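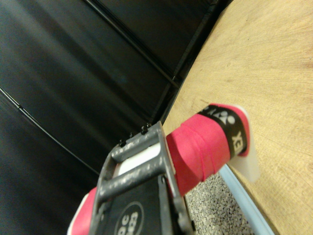
Ticket: gripper lets the racket turn in the jaws
Cell: racket handling, Eltstead
Opened by: Takumi Ichikawa
Status: open, watching

Takumi's note says the handle rolls in the fingers when the arm swings over to the table, so the racket gets there facing the wrong way. Not every time, which is the annoying kind. I took it because I did the last pad change on this arm and had a bad feeling it was me.

9:40 am
Ran it slow with the pink-wrapped handle and it was fine. Full speed, fine, fine, then a roll! So it's real. I stopped it with the handle still gripped and had a good look. The jaws sit across the wrap at a slant, and with this tape every layer overlaps the one before, so there are ridges all the way along. My first guess is that a pad rides up on a ridge and only grabs part of the handle.

10:15 am
Asked Shiyu Hao whether the grip spot had moved. It had (she shifted it toward the butt end in December to keep clear of the head guide). Moved it back 5 mm and got fewer rolls, but I still got some. Not the whole story, then.

11:30 am
Pulled both finger pads. The left one was loose, one screw barely holding, and yes, that's my pad. Sorry, Takumi. Cleaned the faces, put in new screws with a dab of thread lock and checked that the fingers close square. The gripper frame has plenty of scratches but I couldn't find a crack, so I left it alone.

Also found the counter on the pad sheet at more than 1,000 grips. We're supposed to check the screws every 500. I don't think anyone has looked at that sheet since Yufang Yan moved over to the Zonine line, so I've taped a fresh one to the cabinet door.

2:05 pm
Let the thread lock sit over lunch, then ran it at full speed for an hour with Yaqin Ye watching from the other side. No rolls. Tried it with the old grip spot too, just to see, and got one small twist near the end, so please leave the spot where it is now.

Still to do:
Matvii, can you order pads from Ginow? We're on the last pair.
Screw check again after 500 grips, me.
Takumi, if it rolls again, stop the arm and leave the racket in the jaws. Come get me before you open them.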